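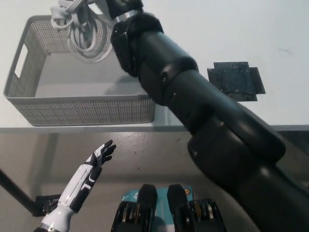

Billstead Repair started in May with 3 people, one rented room and way too many dead phone chargers. Salvador Seixas had the idea after his landlord threw out a whole closet of working stuff. We fix lamps, radios, toasters, small fans. Also we sort and hand out cables, which is most of what people ask for. They come in tangled like the white bundle in the gray basket, get pulled apart, tested, labeled, put on the shelf. Take what you need.

Where we are: Sampaio building, ground floor, door on the Konley side. Ring twice, bell is weak.

What it costs: nothing for cables. Repairs you pay for parts only. Donations welcome, so far they've coverd rent and a new soldering iron.

So far: 1,269 items through the door. 19 we gave up on, mostly blenders.

Not able to take microwaves, TVs or anything with a swollen battery. Please dont leave those outside.

Want to learn? Salvador runs a beginner bench most evenings. Bring something broken and a bit of patience, tools are here.

Page updated 11/27/21. Opening hours are on the door, will add them here soon.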